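Subject: Re: [farnero-list] Save files lost after the Distesside patch
From: Farhad Rahimi
Date: July 2, 2025

On the list yesterday, Gittins wrote:

> I updated Farnero to the new build and now the Distesside
> chapter won't load. The slot is still there with the right
> play time on it, but choosing it drops me back at the title
> screen. The older slots are fine. Is the save gone, or is
> there a way to get it back? I'm 40 hours in and would
> rather not start again.

Your save is very likely still there. I had the same trouble on my own machine and got everything back except the last stretch after the ferry.

The new build changed how the game stores side quests. Old saves are converted the first time you load them, and the conversion stops if the quest log has more than 24 open entries. By Distesside most people have more than that, as the harbour town hands them out at every door. The game then writes a half-converted file and can't read it the next time round. Your older slots work because the log was still short when you made them.
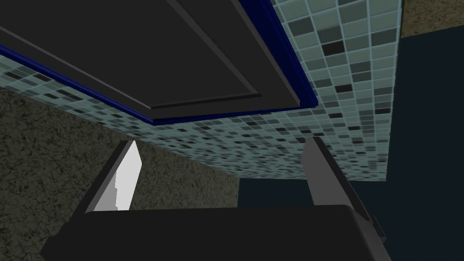

Cabinet underside, blue trim and tiled wall

To get the save back, close the game completely first. Go to the save folder and look for the files ending in .old. The game makes one of these each time it converts a slot, and it doesn't delete them. Copy the whole folder somewhere safe before you touch anything. Then rename the damaged file, take the .old off the end of the good one, and start the game with cloud saves turned off. If you leave the cloud on, it will put the damaged copy straight back.

My file was 2,468 KB before the patch and 174 KB after it, so it was easy to see which was which. Yours will differ, but the good one should be much the larger of the two.

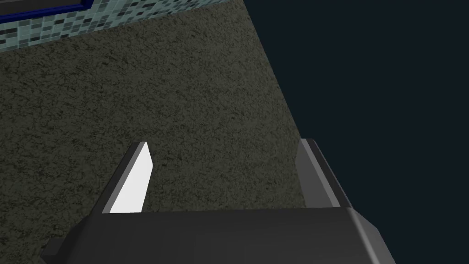

Gripper over a speckled countertop

Once the slot loads, don't save over it. Go to the notice board in the harbour and hand in or drop quests until you are down to 24 or fewer. The Bulano delivery jobs are the quickest to clear - you can drop them all from the board and pick them up again later with nothing lost. The lighthouse quest is different. If you drop that one it doesn't come back, so leave it open.

After that, save to a new slot, quit, and load the new slot to check it. I have done this on two saves now and both have been fine since, including through the next chapter. The one thing that didn't carry over was the map markers I had placed by hand.

A proper fix is meant to be in the September update, going by the notes that came with this build. Until then I would keep the log short and make a copy of the folder before each session.

Other things people have asked about the same build:

1. The music cutting out in the caves. Set the sound output to stereo and restart. The surround setting is broken for some players, me included.

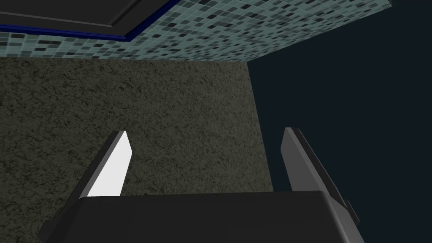 2. Controller buttons swapped on the map screen. Reset the bindings from the main menu. Doing it from the pause menu has no effect.

3. Long loading times on the ferry. I have no answer to this one. Lowering the texture setting made no difference here, and if anyone has found something that works, please post it to the list.

Farhad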